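Goltville Robotics Club: Suitcase Project FAQ

Common questions from new members and from entrants to the packing task. If yours is missing, ask Vasanthi Liyanage (hardware) or Rokeya Talukder (data and marking) at the evening session.

What is the project?

Members teach a pair of robot arms to pack and unpack luggage. A member drives the arms by hand, the run is recorded, and a model is then trained on the recordings. The task was set by the Clornaria student challenge, which the club enters as a single team.

Do I need to know how to program?

No. Driving, bag preparation and marking need no code. Training and fault-finding do, and we expect basic Python and some comfort with a terminal.

Why clothes?

Cloth has no fixed shape. A grip point that works on a folded towel may be useless on a shirt from the same pile, and the fingers can pick up two layers when one was wanted. Rigid blocks are covered in the beginners' course and are not repeated in this project. 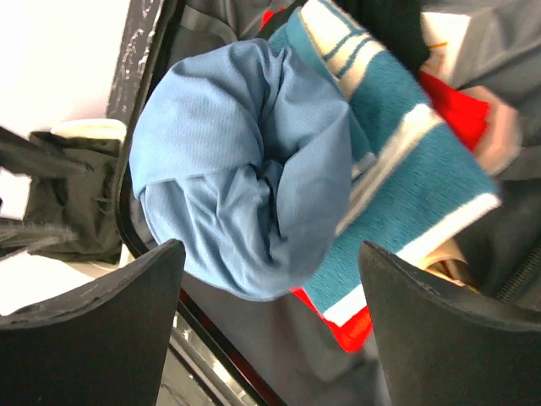 Page last changed: June, by R. Talukder

What counts as a good grasp?

One garment between the fingers, with the layers beneath left alone. Light blue fabric bunched above a striped towel, as in the wrist view, is a typical case to mark. The marker notes which item is held, whether a neighbouring item is also caught, and whether the fingers are clear of the bag's rim and zip. If the wrist view does not settle it, use the table view. If neither does, mark the run "unclear" and move on. Do not guess.

How many runs are needed?

The target for the term is 3,000. A new driver should complete 200 practice runs before theirs are added to the main set. Practice runs are kept in a separate folder and are not used for training.

How long is a session?

Drivers work for no more than 2 hours, with a break at the midpoint. Tired drivers make jerky recordings, and the model copies them.

Can I bring my own bag?

Yes, if it is empty, clean and opens with a zip. Hard and soft bags are both accepted. Padlocks must be removed. Loose straps should be noted on the run sheet, as they get in the way of the fingers. Printed shells are allowed: the blue case with the cartoon fish is in use, and a busy pattern is a fair test of the vision side.

How should a case be placed?

Lay it flat on the black table, within reach of both arms. It need not be square to the front rail. Vary the angle between runs. Check by eye that neither arm has to stretch fully to reach the far corner, and that the purple cables can move without snagging on the handle or wheels.
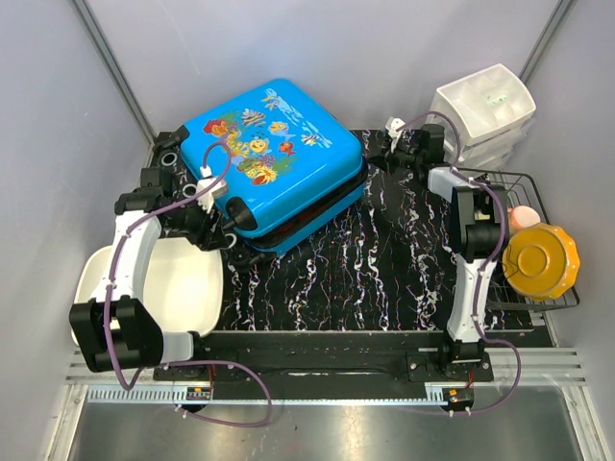

Safety and faults

Who may switch the arms on?

Anyone who has passed the Cheema induction, a short test named after the room it is held in. There must be 3 people present whenever the arms are powered: a driver, a marker and someone at the stop button.

What do I do if an arm stalls?

Press stop. Do not pull the cloth free while the motors are live. Write down the time, the item and the joint, then tell Vasanthi. A stalled run is kept and marked "fault".

Can I use the recordings in my coursework?

Yes, with the club named as the source. Flerton students should check their department's rules on shared data first.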